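Keeping Rainwater on Site: A Study of Four Yards in Lastville

Student project report
Milovan Nedeljković and Gion Leitner

1. Background

Lastville sits on clay. When it rains hard the water does not go down into the ground very fast, and most of it runs off roofs and driveways into the street drains. The drains on the east side of town were built when there were far fewer houses there, and every summer at least one storm puts water over the curb on Todorova Street.

Our project looked at what a household can do about its own share of that water. We did not look at the street drains themselves. We wanted to know how much water comes off an ordinary roof, how much of it can be kept in a yard, and which method is easiest to live with over a season.

2. The yards

We asked on Todorova Street and the two streets behind it, and four households agreed to take part. We call them Yards A, B, C and D in this report. All of them have a house, a back deck or patio and a lawn. Yard A slopes toward the street. Yards B and C are close to flat. Yard D slopes toward the house, and the owners had already had water in the basement before we met them.

Each yard got a different treatment:

Yard A: a shallow planted basin (rain garden) below the downspout.
Yard B: two rain barrels, linked at the bottom by a hose.
Yard C: a gravel trench along the edge of the deck.
Yard D: no change, used for comparison.

We would have liked a second yard for every treatment. One yard each is a weak design, and Section 6 says more about that.

3. Method

Roof area was measured from the ground with a long tape, counting only the part that drains to the downspout we were using. For Yard B this came to 1000 square feet. One inch of rain on a roof that size is a little over 620 gallons, so it was clear before we started that barrels would overflow in any real storm.

Rain was measured with a plain plastic gauge on a post in each yard, read at 7 in the morning. The households did the reading when we could not. Gion made a sheet with boxes to fill in, which worked better than the first version, where people wrote in whatever units they liked.

Soil drainage was tested by digging a hole a foot deep, filling it with water, letting it drain, filling it again and timing the second drop with a ruler. We did this at two spots in each yard. In Yard C one of the holes hit an old brick path and had to be moved.

For the trench we used washed gravel from Oleck, the building supply yard on the north side. They delivered 4000 pounds. That was more than we needed, and the rest went under the owners' shed.

4. Results

Yard A. The basin filled in every storm of more than half an inch and was empty again by the following evening, except once in July when two storms came back to back. Water then stood in it for two days. The plants that did best were the sedges and the swamp milkweed. The coneflowers at the bottom of the basin died, and the ones on the rim were fine. We should have planted them only on the rim.

Yard B. The two barrels held 110 gallons together. Over the season the household drew off 259 gallons for watering pots and a vegetable bed, going by the tally sheet on the back door. The barrels were full for most of June, so a good deal of the rain went straight through the overflow pipe and onto the lawn. The overflow was set too close to the wall at first. We moved it after the first storm.

Yard C. The trench took water off the deck and the downspout without any standing water on the lawn. Fine soil washed in at the uphill end, and by late summer there was a crust on the top few inches of gravel there. The owners raked it out. We did not line the trench with fabric at that end, and this was a mistake.

Yard D. Water collected along the back wall in all the larger storms. The owners ran a pump in the basement twice. They have since asked about regrading, and we passed on the town's leaflet.

5. Cost and upkeep

Barrels were the cheapest to put in and took the most attention. The screens had to be cleared of maple seeds, and the barrels have to be emptied before the first freeze. The rain garden took the most digging - a full weekend for both of us and the owner's son - but after planting it only needed weeding. The trench cost the most, nearly all of it for gravel and delivery. A small grant from the Nomness fund at our school paid for materials in all three yards.

6. Limits of the study

One season is short, and this one was wetter than usual in June and dry in August. The yards differ in slope and soil as well as in treatment, so the results cannot be compared directly. A morning gauge reading also says nothing about how fast the rain fell, and on clay that matters a great deal. A recording gauge would fix this.

7. What we would suggest

A household on clay with some room below a downspout should look at a rain garden first. Barrels are useful to people who water a lot, but they should be emptied ahead of a forecast storm - Yard B only started doing that in July. Where the yard slopes toward the house, the grade needs to be dealt with before anything else.

The tally sheets and drainage timings are in the project binder in the science office.

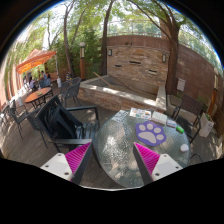 How far from the house should a rain garden be?
At least ten feet from the foundation, on ground that slopes away from the wall. On clay we would go farther if the yard has the room.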